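Kuso two-gripper cloth set

README, second revision
Maintained by Emiko Ikeda, Braladcombe shared workshop

What this is

Recordings of people handling small cloths on a bed with a pair of hand-held grippers, plus the parts list and notes for building the grippers yourself. The build is called Kuso. The folding policy we trained on the recordings is called Gadus, and it gets its own section further down, mostly so that you don't expect too much of it.

I wrote the first version of this README in a better mood. It said the set was suitable for training general household manipulation. I have taken that sentence out. It is suitable for finding out whether your loading code works, and possibly for learning to grab the corner of a small cloth on a pale sheet.

Contents

328 episodes in total
64 of them held out for testing
33 flagged as doubtful (see Known problems)

Each episode has the wide-angle video from the gripper, the jaw opening over time, and an estimated hand path. The path is an estimate. Please don't plot it to three decimal places and call it ground truth, as I have now seen done twice.

The grippers

Both are meant to be built at home by someone with access to a printer and a set of hex keys. White body, black jaws. The bolts along the jaw arms need to be snug but no more. Tighten the big ones at the mid-section too far and the jaws stop closing evenly, and you will blame the software for an evening. I did.

The claim going around our workshop was that a gripper like this costs next to nothing. The plastic costs next to nothing. Failed prints, the wrong bolts, the right bolts bought a second time and the camera do not. Keep your receipts and add them up before you tell anyone a number.

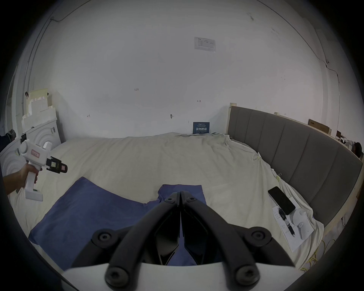
Both grippers at the bed, blue cloths on the off-white sheet.

Setting up

1. Put a plain sheet on the bed. Leave the wrinkles in. Smooth sheets gave us lovely tracking and a policy that fell apart on a real bed.
2. Lay out the cloths, one large and one small.
3. Check that each jaw opens fully and closes to the tip.
4. Start the recording, then wait a moment before you move.
5. Hold the grippers by the handles and keep your fingers away from the jaws.

Do not bother with special lighting. We bought a lamp for this, compared results with and without it, and could not tell which was which.

Gadus, and what it can do

On the held-out episodes Gadus predicts the jaw opening well. That is the result people quote, and I would ask them to stop. A jaw that is open most of the time is easy to predict. I wrote a baseline that guesses "open" until the gripper slows down, and it did nearly as well.

On the arm, we ran 21 folding attempts in June. Some ended in something I would call a fold if I were feeling generous. The usual failure is that the jaws take two layers where one was wanted, and everything after that is theater. Escobar, the older scripted routine we keep for comparison, fails less often when the cloth starts out square and is useless when it doesn't.

I am not publishing a success rate. We argued over what counted as folded and never settled it, so any percentage would mostly describe who was scoring.

Known problems

The flagged episodes have path estimates that jump. Most of the jumps come when a gripper gets very close to the sheet and the camera has little to look at apart from cloth. They are marked in the index and have not been removed, so filter them yourself.

Jaw timing on the left and right grippers can drift apart over a long take. We line them up at the start only.

Blue is heavily over-represented among the cloths. If your method finds the cloth by color, it will look brilliant here.

Backgrounds are untidy and vary little. A model can learn our wall. I suspect ours has.

Things we get asked

Will it work with towels? Untested. Thick fabric is a different problem and I would expect the jaws to slip.

Can it be used for two-arm training? In principle. The timing drift makes me doubt it for anything where both grippers hold the same cloth.

Will there be a larger set? Only if someone can show that more of the same would help. So far the evidence is a feeling.

Changes in this revision

Held-out list corrected. Two episodes had ended up on both sides of the split.
Bolt lengths fixed in the parts list.
The word "robust" removed throughout.

Corrections are welcome at the workshop address. Send the episode number along with the complaint.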